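Hand-held gripper demonstration

Hand-held gripper demonstration is a way of teaching a robot a chore by having a person do the chore first, holding a copy of the robot's own gripper in each hand. A camera on the tool records what the fingers do. The robot itself is usually somewhere else, and is spared the early attempts.

The method sits between two older ones. In kinesthetic teaching, a person takes hold of the arm and pushes it through the motion, which works well for light arms and poorly for tired people. In teleoperation, the person steers the arm from a distance with a controller or a matching leader arm. Both need a robot in the room. The hand-held version needs only the grippers, a charged battery and someone willing to pick up a packet of biscuits more often than hunger would explain.

Equipment

The tool generally consists of a pair of jaws, soft finger pads and a handle, with a trigger to open and close the jaws. The Gruvia pattern, common in small labs, uses the same pads as the robot it is meant to teach. The rival Eten pattern does not, and its users spend a good deal of time explaining why this doesn't matter.

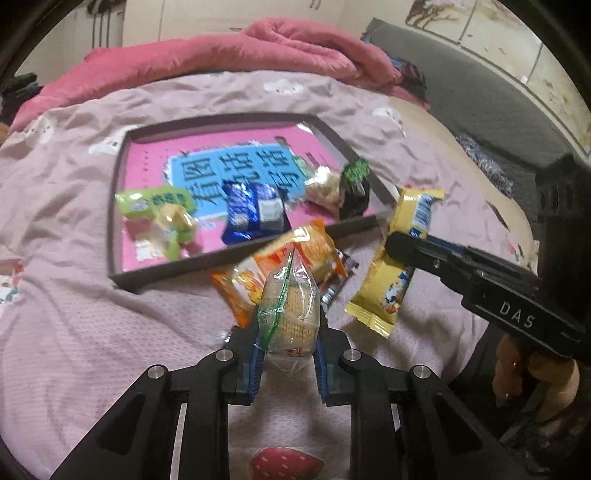 Tidying and sorting are the usual first tasks. They suit the method because the objects are cheap, the result is easy to judge and most people already believe they know how to do it. This belief tends to fade by the third recording. Crinkly packaging is a particular favourite: it slides, it folds, and it changes shape when squeezed, so the demonstrator has to learn how hard to pinch before the robot can.

Recording practice

A session following the Dorau guidelines has 21 recordings of one task, with the objects moved between each. Demonstrators are asked to work at an even pace, keep both grippers in sight of the cameras where they can, and avoid helping with a bare finger. The last rule is the one most often broken. A stray thumb teaches the robot to rely on a part it doesn't have.

Recordings with a dropped object are sometimes kept, provided the demonstrator picks it up again, as the recovery can be more useful than a clean run.

Criticism

The Kahraman survey compared 13 household tasks and found that people's wrists turn in ways many robot arms cannot follow. Supporters reply that such recordings can be filtered out. Critics reply that this leaves the easy ones.

See also: Teleoperation; Imitation learning; Leader arm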